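Moving a Returns Bench to a Shared Robot Arm: How to Set Up the Work for Staff

These steps come from the toy returns room at our Dekstead warehouse, where mixed goods used to be sorted entirely by hand. The arm runs on Trelteo cell software. If yours runs on something else, the menus will differ but the staffing side should carry over.

Step 1. Write down the job as it is done now

Stand at the bench for two full shifts before changing anything. Note every time a person picks, turns over, sniffs, squeezes or sets aside an item. Our list ran to 286 entries. Most were plain picks. The rest were judgment calls, and those stay with people.

Step 2. Split the list

Mark each entry A (arm), P (person) or U (undecided). Let the sorters do the marking. A supervisor will usually give the arm too much. Leave U entries with people for now and look at them again in February, after the busy season.

Step 3. Rewrite the job sheet

The old sheet said "sorter." Ours now says "cell operator" and covers loading, clearing stops, inspection and the damage log. Settle the pay grade before the first live shift. We did it afterward and lost two good sorters to the Clirkano site across the road.

Step 4. Set the handoff rule

Only the operator restarts the arm after a stop. Post this at the bench. Anyone reaching into the basket presses the hold button first and keeps the key with them until they step back.

Step 5. Load the basket for the arm 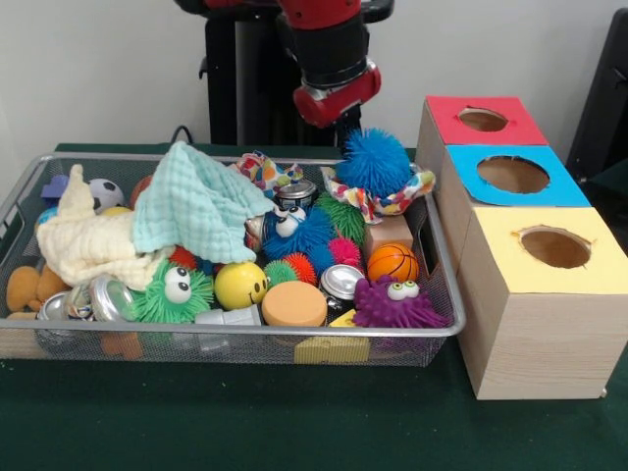 Operators need to learn what the arm finds easy, and it differs from what a sorter finds easy. A person clears the small things off the top without thinking. The arm does better with large, separate shapes, so start trainees on something like the big blue spiky ball under the gripper, which rests on top of the patterned cloth. Cloth is harder. The light blue muslin lies over the fleece, and a blue fuzzy toy is partly under it, so mark a basket like this one P for the cloths and A for the exposed balls. Cans go in as they come.

Step 6. Run short shifts first

Set the first live runs at 50 minutes, then swap operators. Watching an arm is tiring in a different way from sorting, and people stop noticing slow picks. Use the break to fill in the stop log.

Step 7. Review the log with the operators

Read through the stops together at the end of each week. Change one setting at a time and write it on the sheet by the bench. The Te Moana line starts on this same procedure on 10th September, with its own item list.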